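Do "decluttering" methods work? Take part and help us find out
Call for participants – Girnadcombe and Hallness area

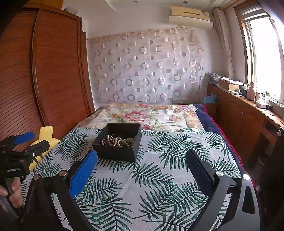
Beaded necklaces and bracelets in an open box.

Troswood is looking for adults who own more small things than they would like and have been told, by a book, a programme or a relative, that there is a system for it.

We have read the books. Most of them promise a calmer home, better sleep and sometimes a better marriage, and very few say how anyone checked. The usual proof is a tidy shelf on the day the shelf was tidied. We would like to know what the same shelf looks like in June.

What you would do

You pick one kind of belonging: jewellery, scarves, kitchen tools, cables, craft supplies, whatever gets on your nerves. We give you one of 3 sorting methods, drawn by lot. You don't get to choose, and please don't swap with your neighbour. You follow it for 7 weeks and fill in a short diary, which takes a few minutes an evening if you don't write essays. Ashwin Varma reads every diary and would be grateful for legible handwriting.

One of the methods is to do nothing at all. Somebody has to have it, and people in that group are paid the same.

There are also 2 home visits, one at the start and one after the last diary page. Hema Pisharody or Nithin Chacko will come, look at the things you picked and ask some questions. They will not open other cupboards or offer advice. If you want advice, this is the wrong study.

Who can apply

Anyone over 18 living in Girnadcombe, Hallness or the villages between. Renters, owners and lodgers are all welcome. We can't take professional organisers, or people who sell storage for a living. If you are already fond of a method you may apply, but tell us which one on the form.

What you get

A payment of £329, made in full after the second visit. If you drop out early we pay for the weeks you completed. There is no free storage, no discount code and no "after" photograph of your bedroom on anybody's website. We can't promise you will end up tidier – if we knew that, we would not need to run the study.

Your things and your details

Nothing leaves your home. Diaries are kept under a number, and the list matching numbers to names is held by Aishwarya Iyengar only. You can ask for your diary to be destroyed at any point before the report is written.

How to apply

Ask for a form at the front desk of the Fahmy Building, Hallness, or write to Vaughan Treloar at the same address. Tell us what you would sort and whether you have tried to sort it before. Forms must reach us by 04/12/2020. Everyone who applies will get a reply, including those we can't take.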